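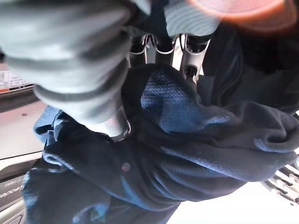
A short metal cylinder and a clip, up close

How I descale a pressure washer nozzle

My little Kastus washer started pulsing last June, spitting hard and then going limp every few seconds, and I was all set to order a new pump. Then Joana Neves (she cleans decks for a living) told me to look at the nozzle first. Glad I asked!

You'll need white vinegar, a jar, a nozzle needle or a straightened paper clip, and an old toothbrush.

1. Turn the machine off, shut the water, and squeeze the trigger until nothing comes out. Please don't skip this one, there's a lot of pressure left in that hose.

2. Pull the nozzle off the wand. Mine has a quick-connect collar, so I slide it back and the tip pops free. If yours screws on, go gently with the wrench.

3. Drop it in the vinegar for 30 minutes. We have awful hard water here, so I sometimes give it 65 and go mow the front yard.

4. Work the needle through the hole from the front, give it a half turn, and pull it out. I do this 6 times or so, then scrub the outside with the toothbrush.

5. Rinse it backward, holding the front of the tip up to a garden hose so the crud gets pushed out the way it came in.

6. Before you put it back, run water through the wand with no nozzle on it. You'd be amazed at the grit that comes out of mine!

Snap the nozzle back on, tug it to make sure it's seated, and start up pointing at the lawn (the car can wait). If it still pulses, check the inlet screen where the garden hose attaches. Mine was packed with sand, and a new one was 19 dollars with shipping.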